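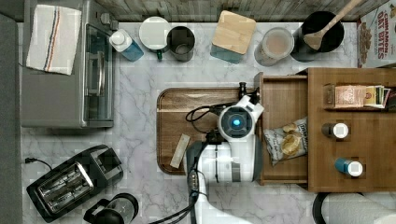

Doina Janevski: Please leave the toaster oven unplugged until Ionescu has looked at that outlet. And clear the back of the counter, they need to get at the wall.

Ok, unplugged. Log below so it's all in one place.

Print
E-mail

Ticket 563 — Grunddale, kitchen, outlet dead behind counter
Status: open
Category: electrical / kitchen

Problem: outlet behind the toaster oven quits. First time was in October, toast, breaker popped, reset it, fine. Now it goes even with no breaker tripping. Oven just dies partway and the knob does nothing.

Tried so far:

Reset breaker in hall panel (15 amp). It was not tripped. Flipped it off and on anyway. No change.

Reset button on the outlet. Clicked, held for a day, then dead again the next morning at breakfast.

Toaster oven on the outlet by the fridge, 60 minutes, bake. Ran the whole time. So the oven is ok, I think. Don't want to buy another one, the Jokitz one we looked at is nearly 200 dollars.

Desk lamp in the bad outlet. Came on, flickered when I pushed on the plug, off. Plug feels lose in there.

Pandach desk asked is anything else on the same circuit. Don't know. Coffee grinder maybe. Will check tonight with the breaker off.

Clearing the counter: started. Mugs and the canister can go on the table, spoon crock too. Cereal goes up in the cupboard, it should of been there to begin with. Tray can stay till last, it lifts off in one go. Snacks going to the hall shelf by way of whatever cardboard box is handy — not taping it, kids will only open it again.

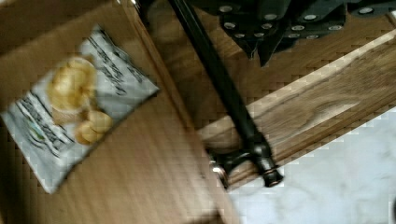

Anything that opens and goes stale gets eaten first, so chips on top, cans and jars in a separate box. Dish soap under the sink. Towels to the laundry.

Still need from Pandach:
- a time. Mornings are best, before 10
- does Ionescu need the breaker off when they get here or do they do that
- do they pull the backsplash strips or just the outlet plate? If strips come off I want to know before, we don't have spares

Update, 6:40 pm: breaker off, checked the rest. Grinder outlet is on it, so is the under-cabinet light. Fridge is NOT, so food is fine. Leaving breaker off overnight.

Update, 7:15 pm: Doina says write the breaker number on the ticket. It's number 4, left column. Label on the panel says "bath", ignore that.

Print
E-mail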